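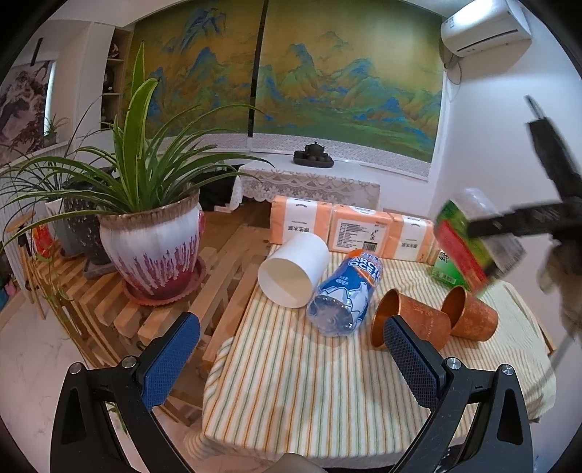 Collecting at home for the Rewi set: your questions

Last updated 19 September 2021

I've been answering the same emails for weeks now, so I've finally put the answers on one page. I look after the home recordings for Rewi, which is our collection of everyday tidying tasks done with hand-held grippers. If you've signed up through Rondstead, or you're only thinking about it, start with these.

What am I being asked to do?

Ordinary small jobs, mostly. You pick things up and put them down again, only you do it with a gripper in each hand instead of your fingers. Stand the cups up, line up the packets, put the bottle next to the packets. Each go is saved as one example, and the learning system is trained on thousands of goes from lots of different homes.

Do I need a robot in the house?

No! The grippers are the same shape as the ones on the robot, and the camera rides on the gripper, so what it records is close to what the robot would see from its own wrist. The arm itself stays in our workshop.

Should I clear the room first?

Please don't. I get asked this more than anything else and I do understand (I'd want to hoover too). But plants, blinds, a tea set on the back table, a shelf of ornaments – all of that is good. If every example came from a bare white desk, the system would be lost the minute it met a real sitting room. Do put away anything private, such as letters, family photos and screens with your name on them.

What sort of objects should I use?

Whatever you've got, as long as it's light and won't smash. A good spread for one cloth would be a drink bottle, a couple of metal cups, something plain and white, and a few soft packs of tissues. They all behave differently. Shiny cups are awkward because they reflect everything around them. Soft packs squash. A bottle on its side rolls off if you so much as look at it.

I'd leave out knives, glass, medicines and anything hot.

Does it matter if things are lying down or upside down?

It matters a lot, and I'd like more of it. People are tidy by nature and set everything out upright with the writing facing the camera. Tip the cups over. Turn a packet so the lettering is the wrong way up. Change it between goes too, because 35 examples starting from the same layout teach far less than you'd hope.

Why a striped cloth?

Any cloth will do, and you can use a bare table for some of your sets. I like a patterned one now and then because the system has to learn that a stripe isn't an edge and can't be picked up. Smooth it down before each go, though. A big ruck under a cup will tip it when you weren't planning to.

Do both hands have to work all the time?

No. Quite often one gripper is moving a packet and the other is just waiting with its jaws open near the next thing, and that's fine. Try not to park the waiting one right over the object you're about to need. A bit of overlap is normal, you can't avoid it on a crowded cloth.

How fast should I go?

Slower than feels natural. If you whip a packet across the cloth it turns into a smear of colour, and the software has a hard time working out where your hand went. A little blur is all right. I usually tell people to move as though the cup had tea in it.

I dropped something. Do I delete the recording?

Keep it. Pick the thing up and carry on if you can reach it, then choose "slip" in the Grerkano app when you save. Recoveries are some of the most useful examples we have. Only scrap a go if the gripper camera got covered or somebody walked in and started chatting.

How many examples make a full set?

48 goes, split over as many sittings as you like. Your wrists will complain before your patience does, so take breaks. We had 384 full sets at the last count, and 1604 people on the waiting list for grippers, so please send yours back when you've finished!

The pads on my gripper look worn. Can I carry on?

If they still grip a metal cup without it sliding, yes. Wipe them with a damp cloth and let them dry. If there's a split or a bald patch, tell me and I'll post new ones. Don't glue them, we've had to bin two pairs that way.

Who gets to see my recordings?

The small team at Rondstead who check them, and then the Buvodetti group who do the training. Your name isn't stored with the video. You can ask for a set to be taken out at any time before November, when the next training run starts, and I'll do it by hand and email you when it's gone.

Can my children have a go?

Sorry, adults only for the recordings. They're very welcome to knock the cups over between goes.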